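Preguntas frecuentes sobre doblar camisetas

Soy Felicidad Mercado y en el blog me escribís mucho con dudas de ropa doblada. He juntado las que más se repiten, que ya iba siendo hora. ¡Y venga, que vamos rápido!

¿Doblas sobre la mesa o sobre la cama?

Donde pille, pero siempre con una tela debajo. Yo soy muy de sábana verde clarito: lo azul destaca un montón y ves enseguida por dónde va cada borde.
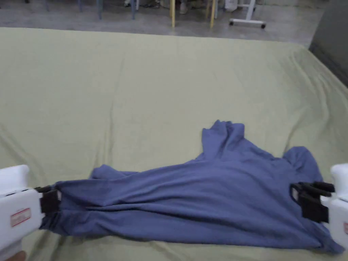
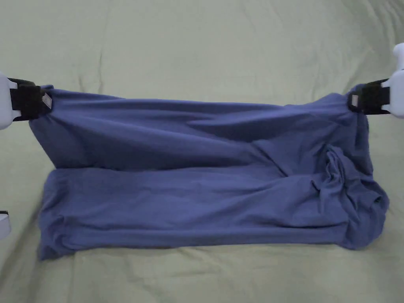
¿Hay que estirar la prenda antes de doblar?

Sí, sí y sí. La coges por dos extremos, tiras un poquito hacia los lados y la dejas caer sobre la tela. Luego pasas la mano del centro hacia fuera (sin apretar, que el punto se deforma) y ya puedes empezar.

¿Qué hago con las mangas largas?

Yo las cruzo hacia dentro, una encima de otra, y dejo los puños mirando al bajo. Mi amiga Triin Baranauskienė las enrolla y le queda de maravilla — a mí se me deshace todo al abrir el cajón.

¿Y si se me queda un bulto en el cuello?

Vuelve a abrirla. Ya sé que da pereza, pero un cuello arrugado debajo de tres dobleces no se arregla solo. Sacúdela dos veces y empieza por los hombros.

¿Cuántas caben en un cajón?

En el mío, que es un Nomar normalito, entran 18 puestas de pie. Si las apilas caben menos y encima acabas usando siempre las de arriba.

¿También sirve para sudaderas?

Las finas, sin problema. Las gordas con capucha las guardo en el estante, dobladas por la mitad y listo.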